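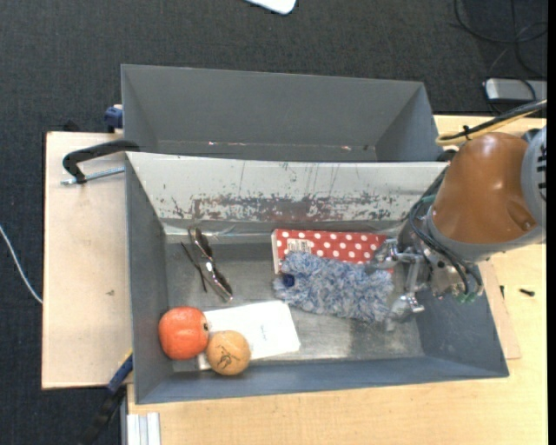
Figure 1. Gray bins, the front one with chipped paint along its rear wall panel.

Home Contents Previous Next Appendix Print

Paint Adhesion on Lightly Prepared Steel Sheet
Project report, Zübeyde Ertürk

1. Background

Paint on shop containers tends to fail low on the walls, where contents strike and slide. Once the film is broken, moisture reaches the metal and the damage spreads under the edges of the remaining paint. This project compared two methods of surface preparation to see how much each affects adhesion of a single-coat alkyd enamel on mild steel.

2. Materials and preparation

Flat test panels were cut from one sheet supplied by Taşdemir. All panels were degreased with the same solvent and wiped until the cloth came away clean. Set A received no further treatment. Set B was abraded by hand in two directions at right angles and degreased again. Both sets were sprayed in one session with Cluvell off-white enamel and left to cure on a rack in the Illen workshop. The work was done in June, and the workshop was not air-conditioned.

3. Test method

Adhesion was measured by the cross-cut method. A grid was scored through the film to the metal, tape was pressed over it and pulled back at a steady angle, and the area of paint removed was estimated under a magnifier with a transparent overlay. A separate set of panels was struck with a falling weight and then tape tested over the dent.

4. Results

Mean area removed in the cross-cut test was 46 percent for Set A and 2 percent for Set B. After impact, Set A lost 38 percent of the film in the tested area. Two Set B panels cracked at the rim of the dent but kept their paint elsewhere.

5. Discussion

The difference between the sets is larger than the reading error of the overlay. Failure in Set A was at the metal surface, with little paint left inside the lifted squares. Film thickness was not controlled well; the spray gun, a Gendorov gravity-feed model, was adjusted once during the session, and the later panels may carry a thicker coat. Sliding wear was not tested. A repeat should include it, along with a primed set and thickness readings taken before scoring.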